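Setting Reorder Points for a Small Shop

Applies to Furance stock sheets, version 2 and later. The arithmetic is the same in any spreadsheet.

A reorder point is the quantity on hand at which a new order is placed. Set too low, the shelf runs out before the delivery arrives. Set too high, cash sits in the back room and short-dated goods expire.

Before you start

You need three numbers per item: average daily sales, supplier lead time in days, and the case size. Take daily sales from the register export. Use at least eight weeks of data and leave out any week with a promotion. Lead time runs from the moment the order is sent to the moment the goods are on the shelf, so include the time cases spend waiting to be unpacked.

Step 1. Calculate lead time demand

Multiply average daily sales by lead time. An item that sells four per day with a lead time of six days has a lead time demand of 24.

Step 2. Add safety stock

Find the highest daily sales and the longest lead time in the same period. Multiply those two, then subtract the lead time demand from Step 1. For the item above, a peak of seven per day and a worst lead time of eight days gives 56. Less 24, the safety stock is 32.

This method runs high for slow items. If an item sells fewer than one per day, skip the calculation and hold one full case as safety stock.

Step 3. Set the reorder point

Add the two results. In this case, 24 plus 32 is 56. Enter the figure in the column marked ROP. Do not round up to a full case here — rounding belongs in the order quantity.

Step 4. Set the order quantity

Divide the quantity you want to receive by case size and round up. Check the result against shelf life. The Tollthorpe branch carried 172 active items when Rizal Oei rebuilt its sheet in January, and the short-dated drinks were the only group where shelf life overruled the formula.

Step 5. Match the sheet to the shelf

Each facing should have one row in the sheet. Bottles, canisters and cups on the same shelf need separate rows even when they come from one supplier. Work left to right, top shelf first. 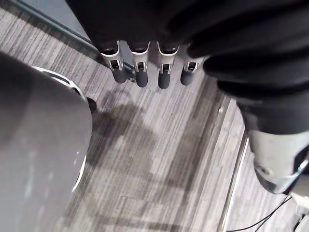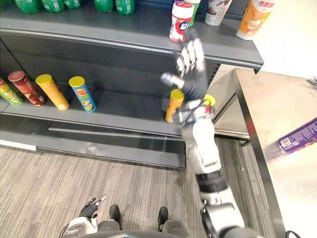 Correct the on-hand figure before saving the row. If the sheet and the shelf disagree by more than one case, look for an unposted delivery first, then for a unit error (cases entered as singles is the usual one).

Step 6. Review

Recalculate every quarter, and whenever a supplier changes its delivery schedule. Sheets with more than around 2,000 rows recalculate slowly; split them by supplier. Ljungberg and Flurnar orders use separate calendars, so keep their lead times in separate tabs.

Items with a ROP of zero are ignored by the order report. Use this for discontinued lines.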